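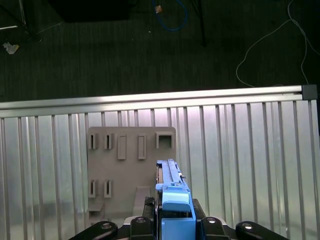
4.2 What slows people down inside the case

I went into the Delen workshop thinking screws would be the villain of this section (they always are when I fix things at home!). Over the winter, from December onwards, our 13 participants opened 55 second-hand desktop towers between them, and the notes they left on the Terkus sheets hardly mention screws at all. They go on and on about cables. A tower that has been upgraded once or twice tends to have leads running over the board, under the drives and back up again, and you end up tracing each one with a finger before you dare pull anything.

Zip ties came up a lot too. People were happy to see them when they were putting a machine back together and cross with them when taking it apart, often in the same note. I've coded those remarks under both headings, so the totals in the next section overlap a bit.

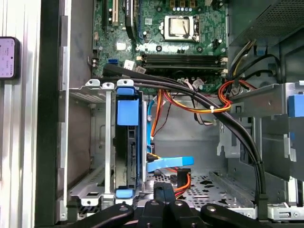

Should the cables come off before the hard drive is taken out?

Unplug the data and power leads at the drive first, then release the carrier and slide it out. Going the other way round puts a strain on the connectors.

Coloured plastic was the other thing people kept bringing up, and they liked it very much. Beginners went straight for any blue tab they could find, and for most of the machines at Delen that was a perfectly good guess.

Figure 4. A power supply in its place under the top rail of the case.

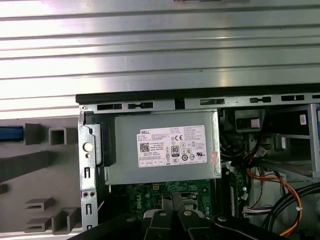

Power supplies were where I changed my mind about the Ovau checklist. In the first version I asked people to write down "the details from the label", and what came back was anything from a single word to a whole paragraph of copied small print. You can see the trouble in Figure 4: the DELL name stands out in bold and the 80 emblem is easy enough to find, but round them there are rows of symbols and very fine print. The checklist now asks for the maker, the wattage and the part number, with a box for each, and I moved it ahead of the step where the unit comes out.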